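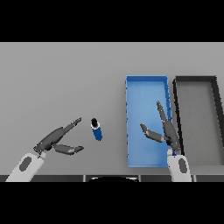 Small can or bottle on a big gray table. Keep it in mind, I'll get there.

Okay, friends, a few of you asked how the pantry clear-out went after my mother-in-law's cooking finally outgrew our kitchen, so I'm going to tell it properly, and it's going to take me more than one post. Get a drink.

We moved to Mimstead with a pantry that was really a broom closet with ambitions. Three deep shelves, no light, and a door that opens the wrong way so you have to step into the hall to let anybody else in. Every can I have ever bought on sale went in there and stayed.

Last Saturday I took everything out and put it on the floor. I wanted to see all of it at once, which I do recommend, but do it after breakfast and not before, because I ended up eating crackers standing up until two in the afternoon.

Final tally of chickpeas: 13 cans. We are two adults and a kid who says chickpeas taste like erasers. I blame the spring sale at Friesen, where I lose all sense of myself near the end of an aisle.

My neighbor Verena Widmer came by to return a cake pan and stayed for the whole thing, bless her. She grew up over a grocery and she has opinions about shelves! Her big one is that you should never stack small cans behind tall ones. The little guys (tomato paste, green chiles, the tiny coconut milk) get swallowed up and you buy them again and again.

And she was right, friends. I found seven cans of tomato paste back there, and I had put tomato paste on that week's list. It was on the fridge in my own handwriting.

So now the small cans live in front, at eye level, with room between them so a hand can get in. Tall things and jars go on the middle shelf. Flour, rice and the heavy oil went to the bottom, and my back has already noticed.

A word on dates, since Isabelle Dhillon asked me in the replies. I wrote the month on every lid with a marker, big enough to read in bad light. Anything dented along the seam or bulging went straight in the trash. The rest of the older stuff I lined up on the left, and we're cooking from the left all month.

What we've made from the left so far: chickpea stew with lemon, chickpea stew without lemon (we ran out), a corn chowder I was truly proud of, and a tuna bake that my husband described as "very hot." He had seconds, so I'm taking it.

Two bags of perfectly good food went over to the Tustent food shelf on Monday. If you have one near you, call ahead and ask what they're short on. Ours wanted peanut butter and canned fruit, so I picked up some 10 jars and cans on the way, and the woman at the desk told me all about her grandson's Dorkadance recital while we unpacked. Lovely half hour.

I spent $38 on the whole project, most of it on a stick-on light and two wire risers. The light fell down the first night and scared the cat half to death. It's up again with better tape, and the cat has not been back in.

Next up is the spice drawer. I opened it this morning, smelled about six things at once and closed it again. If anybody has a good way to keep those little jars from rolling around, please tell me, and be gentle about how old my nutmeg is.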